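Section 2: Setting Up Your Clirero Table Display

Before you begin

The Clirero table display lets cafe guests browse the menu and call a server from their seats. Skendance ships each kit with the display, a weighted stand, a charging dock, and a printed table card. Set up the dock first. A display that has never been docked will not turn on.

Set up one display completely before you open the next kit. Table numbers are assigned in the order the displays are registered, and changing them later takes longer than doing it right the first time.

Charging the display

1. Place the dock on a flat counter, away from the sink and the espresso machine.
2. Plug in the dock and wait for the small light on the front to turn white.
3. Set the display in the dock with the screen facing you.
4. Leave it there until the battery reads 40 percent or higher.

Note: The dock holds one display at a time. The Midthorpe charging rack, sold separately, holds 14.

Caution: Do not charge a display while it is wet. Wipe it with a dry cloth and let it air dry first.

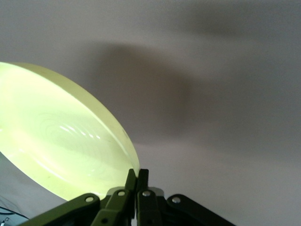
Registering the display

1. Lift the display from the dock and hold the side button until the start screen appears.
2. Choose your cafe's wireless network and enter the password. Guest networks will not work.
3. Type the location code printed on your Skendance welcome letter. The code is not case sensitive.
4. Enter the table number and tap Save.
5. Wait for the menu to load. A long menu with many photos can take a few minutes -- do not turn the display off during this step.

If the menu stops loading, return the display to the dock and repeat steps 2 through 5. Your table number will be kept.

Note: Each location can store up to 3,000 menu items, including items you have hidden. Seasonal desserts and drinks can be hidden when they are out of season and brought back the next year.

Attaching the stand

1. Turn the display face down on a soft cloth.
2. Line up the two tabs on the stand with the slots on the back.
3. Push down until both tabs click.
4. Stand the display upright and check that it does not rock.

The Fraser wall bracket uses the same slots. Follow the sheet packed with the bracket, and do not use the stand and the bracket together.

Caution: Keep the display away from candles and hot plates -- heat can warp the back cover.

Revised October 20, 2019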